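Reusable Cups in a Campus Canteen: Return Rates, Washing and Loss over One Term

Final project report, Environmental Management, second year
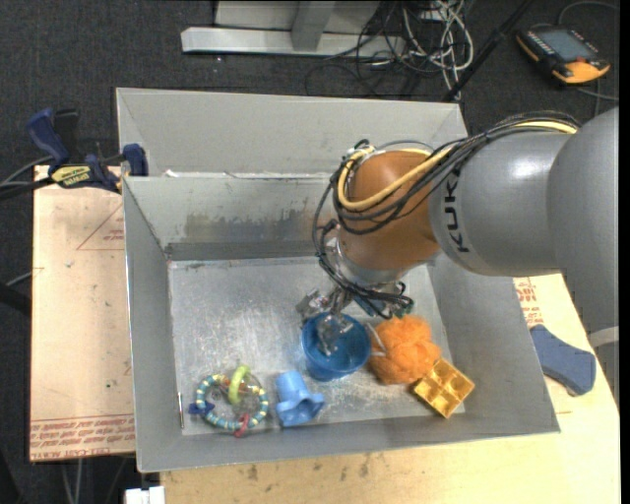 Figure 1. Blue plastic cup in a grey metal bin, with robot arm.

1. Summary

This report examines a reusable cup scheme run in the canteen at the Tudton site during the autumn term. The scheme replaced paper cups for cold drinks and water. The aim was to measure how many cups came back, how quickly, and in what condition, and to estimate how many uses a cup needs before it compares well with the paper cups it replaced. A stock of 300 cups was put into service. At the end of the trial 11 were withdrawn as damaged and a larger number could not be found. The return rate was acceptable at lunch and poor in the late afternoon. A small deposit is recommended.

2. Background

The canteen serves two buildings, the main teaching block and the Castellanos library. Before the trial, drinks were sold in paper cups with a thin plastic lining. These cannot go in the ordinary paper recycling on site and were collected as general waste.

Schemes of this type fall into two groups. In the first, the user pays a deposit and gets it back on return. In the second, the cup is lent free of charge and the operator accepts some loss. The second type is cheaper to set up and needs no change to the tills. It was chosen here for that reason, although the reports read at the planning stage generally favoured deposits.

3. Scope

Only cold drinks were included. Hot drinks were left out, as the cups supplied were not rated for them. The project did not look at user opinion in any detail, and no interviews were held. Costs are discussed where they affect the result but a full costing was not attempted.

4. Method

4.1 Cups and return points

The cups were bought from Prello in a single order. Each was marked on the base with a number in waterproof ink. Return points were placed at the canteen exit, on the ground floor of the library and beside the vending machines in the teaching block. A fourth point, outside the sports hall, was planned but not installed.

4.2 Recording

Cups were checked at the end of each working day, before washing. The base number, the return point and any visible damage were entered on a paper form and later copied to a spreadsheet. Issue times were not recorded for individual cups. The length of a loan is therefore known only to the nearest day, and a cup used twice in one day appears once in the data.

4.3 Washing

Cups were washed in the existing Pustus dishwasher, on the standard glass cycle, in open racks. Drying was a problem in the first fortnight. Water collected in the recessed base of each cup and the racks had to be tilted by hand before stacking. The kitchen later moved the cups to a separate drying shelf, and no further complaints were logged.

5. Results

5.1 Use

Use was low in the first two weeks and rose after the paper cups were moved behind the counter. In November, the busiest month, 478 returns were recorded. This is a minimum figure for the reason given in 4.2.

5.2 Return point

Most cups came back to the canteen exit. The library point was used steadily but lightly. The teaching block point filled with other waste, mainly sandwich packaging, and on several days the cups in it had to be washed twice. Changing the lid to one with a round opening reduced this but did not stop it.

5.3 Time of day

Cups issued at lunch were mostly returned the same day. Cups issued after 15:00, when many users were leaving the site, were the most likely to be missing at the evening check. This conclusion rests on shelf checks made at 15:00 and at closing, and should be read with care.

5.4 Damage

Of the 11 cups withdrawn, most had cracks at the rim. The remainder were stained or scratched on the inside. Base numbers faded faster than expected - several had to be re-marked - and a few entries could not be matched to a cup.

6. Discussion

The break-even point depends heavily on the wash. With a full rack, the energy and water per cup are small. With a half-empty rack they nearly double, and on quiet days the racks were often half empty. Washing the cups together with the canteen glasses would avoid this, but the rack spacing is different and the kitchen did not wish to mix them.

Loss has a larger effect than washing. A cup that is taken home after two uses has replaced two paper cups and has used far more material than both. A deposit of 100 pence would be simple to handle at the till and is close to the replacement cost of the cup.

7. Recommendations

Introduce a deposit from the start of next term.
Engrave the base numbers.
Move the teaching block return point away from the vending machines.
Record issue times for at least one sample week.
Run the wash only with full racks where stock allows.

8. Limitations

The trial covered one term and one site. Forms were missing for four days, and these days were left out of the totals. The paper cup figures used for comparison came from order records, which show cups bought and not cups used.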